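Objet : Re: [cine-asso] Copie de « Hostolen » pour décembre

Bonjour à toutes et à tous,

J'ai eu le distributeur au téléphone en fin de matinée et je réponds point par point au message de Pui-shan.

Pui-shan Tai a écrit :
> Bonsoir,
> Le programme de décembre part à l'impression et il me manque
> toujours la durée exacte de « Hostolen ». Le dossier de presse
> donne 1 h 52, le site de Celtside 1 h 47. Est-ce que c'est la
> version montrée en festival ou un nouveau montage ?
> Autre question : le film sort-il avec un avertissement ? Ulitz
> l'annonce « tous publics », mais la bande-annonce est assez rude.
> Enfin, qui s'occupe du court métrage d'avant-séance ?
> Pui-shan

Pour la durée, retenez 1 h 47. La scène du procès a été raccourcie après le festival et les copies envoyées aux salles sont toutes de ce montage. Celtside va corriger le dossier de presse. Le DCP arrive avec deux clés, une par salle, valables à partir de midi la veille de la première séance. Merci de les charger dès réception, on a eu assez d'ennuis avec « Poon » au printemps.
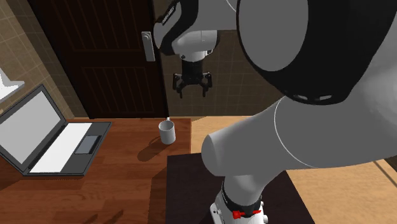 Pour l'avertissement, le visa est bien tous publics, sans mention particulière. Je propose quand même une phrase dans le programme, du genre « certaines scènes peuvent heurter les plus jeunes ». La séquence de l'incendie dure longtemps et le son est fort. Si quelqu'un préfère une autre formulation, envoyez-la sur la liste avant le bouclage.

Côté chiffres, « Poon », le précédent film du même réalisateur, avait fait 2 385 entrées sur l'ensemble de nos salles. Celtside en espère environ 2 000 pour celui-ci, avec une sortie plus discrète et pas de tournée de l'équipe. Le minimum garanti ne change pas. Les affiches sont en 40x60 et en 120x160, dites-moi combien il vous en faut.

Pour l'avant-séance, je m'en occupe. J'ai deux courts en vue, un documentaire et une animation, et j'attends les tarifs. Je penche pour l'animation, qui est sans dialogues et nous évite la question des sous-titres en VO.

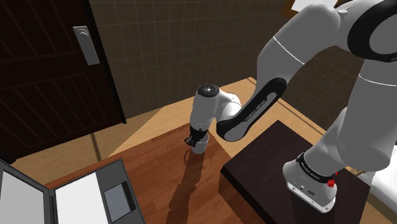
Bras robotisé et mug gris, image de synthèse.

Dernier point : la salle du bas demande à décaler sa séance de 20 h 30 à 20 h 45. Pour moi c'est possible, mais il faut que Pui-shan le sache avant d'envoyer la maquette.

Bien à vous,
Sumeya Mekonnen
programmation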